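Chapitre 4
Les formats de publication dans l'industrie musicale

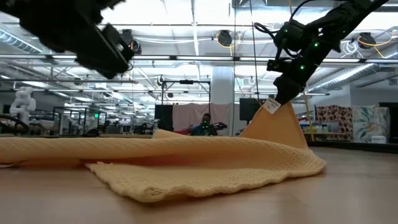
Une même œuvre enregistrée peut être vendue sous plusieurs formes. Le single, le mini-album, l'album studio, la compilation et l'enregistrement de concert répondent à des usages différents, et chacun suit ses propres règles de durée, de prix et de classement. Le chapitre précédent portait sur les contrats entre artistes, éditeurs et producteurs. Il s'agit maintenant d'étudier ce que ces contrats permettent de mettre sur le marché.

Objectifs du chapitre
Distinguer les principaux formats de publication et leur fonction commerciale.
Comprendre pourquoi un titre reparaît sous plusieurs éditions.
Lire une fiche de catalogue et en tirer une chronologie.
Calculer le seuil de rentabilité d'un petit tirage physique.

4.1 Du titre isolé à l'album

Le single est l'unité la plus courte. Sur disque, il comprend en général un titre principal et un titre d'accompagnement, appelé face B par référence au vinyle. Le terme est resté en usage avec le CD, qui n'a pourtant qu'une face lisible, puis avec la distribution numérique.

Le mini-album, ou EP, occupe une place intermédiaire. Il coûte moins cher à produire qu'un album et permet à un artiste de publier à intervalles rapprochés. En Corée du Sud, il constitue souvent la première publication importante d'un groupe. En France, il a longtemps été le format dominant du disque 45 tours, avec quatre titres par disque, avant de céder la place au single à deux titres.

L'album studio reste la référence pour la critique et pour une partie des classements. La frontière avec le mini-album dépend des organismes et des pays : certains retiennent la durée totale, d'autres le nombre de pistes, d'autres encore le prix de gros. On évitera donc de reprendre sans vérification l'étiquette donnée par le service commercial d'un label.

4.2 Une étude de cas : le catalogue de Min-kyu Na

Nous suivrons dans tout le chapitre le parcours de la chanteuse Min-kyu Na, sous contrat avec le label Sayce. Son premier single, Illwood, a été tiré à 400 exemplaires et vendu uniquement lors des concerts. Le mini-album Grurkix est paru l'année suivante, au mois de novembre, en deux éditions : une édition courante sur CD et une édition limitée accompagnée d'un livret de 32 pages. L'album Plillemar reprend deux morceaux du mini-album dans un nouveau mixage et comprend 10 pistes au total.

Ce catalogue est court, mais il pose déjà plusieurs questions. Faut-il compter les deux éditions de Grurkix comme une ou deux publications ? Les morceaux remixés sont-ils des œuvres nouvelles au sens du contrat ? À qui appartiennent les bandes du premier single, enregistré avant la signature ? La réalisatrice artistique Orsolya Vida, qui a supervisé le mixage de l'album, perçoit-elle une part sur les versions antérieures ? Les sections 4.4 et 4.5 traitent ces points dans l'ordre.

4.3 Vocabulaire

Édition : ensemble des exemplaires d'une publication qui partagent le même contenu et la même présentation.
Tirage : nombre d'exemplaires fabriqués pour une édition. À ne pas confondre avec les ventes.
Réédition : nouvelle mise en vente d'une publication antérieure, avec ou sans modification.
Bande mère : enregistrement définitif à partir duquel les copies sont réalisées.
Titre inédit : morceau qui n'a fait l'objet d'aucune publication commerciale auparavant.

Exercice préparatoire

Choisissez un artiste dont la discographie comporte au moins un album et une compilation. Relevez pour chaque publication le titre, l'année, le label et les éditions disponibles. Rédigez ensuite une présentation de 20 lignes en indiquant quels morceaux figurent sur plusieurs disques. Conservez ce relevé, il servira de nouveau à la section 4.6 pour l'étude des compilations.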